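Prindevik, Centro de apoio
Pedido 3000-G: Importação de catálogo cria fornecedores duplicados
Estado: resolvido
Aberto por: Shirley Ackroyd (loja Gandness)
Atribuído a: Ryan Whitlock
Módulo: Catálogo / Importação CSV

Shirley Ackroyd, 9:12
Bom dia, equipa! Antes de mais, estou a adorar a versão nova, o ecrã de stock ficou uma maravilha. Tenho é um problema com a importação do catálogo de roupa desportiva em segunda mão. O ficheiro tem 3000 linhas, entra quase tudo, mas 113 artigos ficam presos a um segundo fornecedor "Liepiņa" que eu não criei. Agora tenho dois na lista, com o nome igualzinho, e o relatório mensal parte-se ao meio. Segue o CSV.

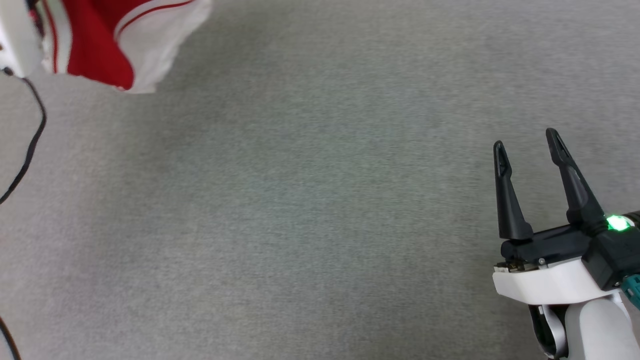
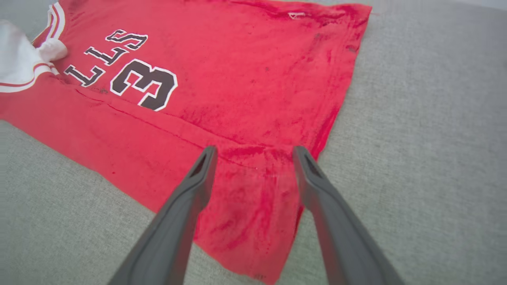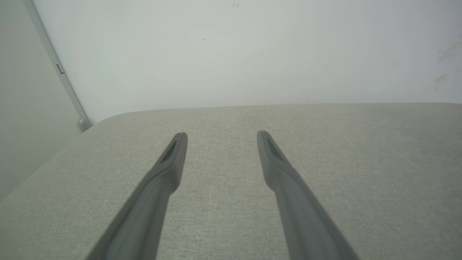
O CSV foi gravado no mesmo computador das importações anteriores?
Foi gravado no portátil novo do armazém de Desturton, com outra folha de cálculo. As importações anteriores saíram todas do computador do balcão.

Ryan Whitlock, 9:40
Olá, Shirley! Obrigado pelo CSV e pela resposta sobre o portátil, que me poupou uma boa meia hora. Já consegui reproduzir na minha conta de testes: carreguei o ficheiro tal como veio e apareceu-me o segundo fornecedor à primeira.

Para já, peço que não apague nenhum dos dois. Se apagar um fornecedor com artigos associados, os artigos passam para "Sem fornecedor" e depois é uma trabalheira separá-los.

Consegue dizer-me que opção está escolhida em Definições > Importação > Identificar fornecedor por?

Shirley Ackroyd, 9:58
Está em "Nome". Nunca mexi ali, juro! Existe também "Código interno", mas a nossa coluna de código está vazia em metade dos fornecedores.

Uma coisa curiosa que reparei entretanto: se procurar "Liepi" aparecem os dois, se escrever o nome completo à mão só aparece um. Fiquei aqui a escrever aquilo de todas as maneiras e dá sempre o mesmo.

Ryan Whitlock, 10:25
Essa observação é ouro! Aponta direitinho para a letra ņ.

Essa letra pode ser guardada de duas formas. Numa delas é um único carácter (U+0146). Na outra é um n normal seguido de uma cedilha combinante (U+006E + U+0327). No ecrã ficam iguais, mas quem compara byte a byte vê dois textos diferentes. O nosso importador, quando identifica por nome, compara byte a byte.

Testes que fiz até agora:

Teste 1. Ficheiro original, identificação por nome. Cria duplicado.
Teste 2. Ficheiro original, convertido para UTF-8 com BOM. Cria duplicado na mesma. A codificação estava bem desde o início.
Teste 3. Ficheiro cortado, só com 70 linhas de outros fornecedores com acentos portugueses (ã, ç, é). Entra limpo. Nessas linhas os acentos estão na forma composta.
Teste 4. Ficheiro original, coluna do fornecedor normalizada para NFC. Entra limpo, com um só fornecedor.

O teste 4 demorou 13 segundos do princípio ao fim, incluindo a pré-visualização.

Shirley Ackroyd, 10:41
Que espetáculo! Eu a pensar que era um espaço perdido no fim da palavra. Passei ontem um serão inteiro a limpar espaços com a função COMPACTAR e claro que não mudou nada.

Só não percebo por que razão não são todos os artigos desse fornecedor. Ele tem muito mais do que 113 na loja.

Ryan Whitlock, 11:03
Fui ver ao ficheiro. Os artigos antigos da Liepiņa vêm com a forma composta, com certeza copiados de uma exportação nossa. Os outros têm a forma decomposta. O meu palpite é que alguém copiou o nome do fornecedor de um PDF ou de um nome de pasta e depois arrastou a célula para baixo. Alguns leitores de PDF entregam o texto decomposto.

Se quiser confirmar na folha de cálculo, use =NÚM.CARACT(C2) numa coluna ao lado. As linhas boas dão 7 e as outras dão 8.

Shirley Ackroyd, 11:20
Confirmadíssimo! Uns sete, outros oito. E sim, foi copiado da fatura em PDF, acabei de perguntar ao armazém. Adorei esta fórmula, já a tenho colada num papelinho ao lado do monitor.

Como junto agora os dois fornecedores sem perder o histórico de preços?

Ryan Whitlock, 11:37
Há uma ferramenta mesmo para isso, só que está um bocadinho escondida. Os passos:

1. Vá a Fornecedores e abra o que tem mais artigos.
2. No menu de três pontos, escolha "Fundir com outro".
3. Na caixa de pesquisa escreva só "Liepi" e selecione o segundo.
4. Marque "Manter histórico de preços". Vem desmarcada.
5. Confirme e espere pela mensagem verde antes de sair da página.

Antes do passo 5 convém tirar uma cópia em Definições > Cópias > Criar agora. A fusão não tem botão de anular.

As imagens das fichas acompanham os artigos, não precisa de as carregar outra vez.

Shirley Ackroyd, 12:05
Feito! Um só fornecedor, histórico de preços todo lá, relatório de janeiro outra vez inteiro. Estou contentíssima.

Para a próxima importação, devo mudar para "Código interno"?

Ryan Whitlock, 12:18
Recomendo muito, mas só depois de preencher a coluna de código para todos os fornecedores. Com a coluna meio vazia, o importador volta ao nome nas linhas sem código e ficamos no mesmo sítio.

Enquanto isso, escreva o nome do fornecedor uma vez a partir da nossa exportação e copie sempre dessa célula. Na pré-visualização, veja o contador "Fornecedores novos" no canto superior direito. Se não está a contar com nenhum novo, tem de estar a zero.

Do nosso lado, abri uma melhoria para o importador normalizar os nomes para NFC antes de comparar. Já tem código escrito e está em revisão. Também sugeri que a pré-visualização avise quando dois nomes só diferem nesse tipo de coisa.

Shirley Ackroyd, 12:26
Que rapidez! Ficava bonito esse aviso, a sério. Temos mais um fornecedor com um "š" no nome e já estou a olhar para ele com desconfiança.

Ryan Whitlock, 12:34
Espreitei no seu CSV: está composto em todas as linhas, pode ficar descansada. Deixo o pedido como resolvido. Se responder a esta mensagem, ele reabre sozinho.

Nota interna (visível ao cliente por opção do técnico)
Causa: comparação de nomes sem normalização Unicode na identificação por nome.
Solução aplicada: fusão manual dos dois fornecedores, com histórico mantido.
Pendente: normalização NFC no importador; aviso na pré-visualização.
Artigo de ajuda a atualizar: "Preparar o CSV do catálogo", secção dos caracteres especiais, com a fórmula NÚM.CARACT.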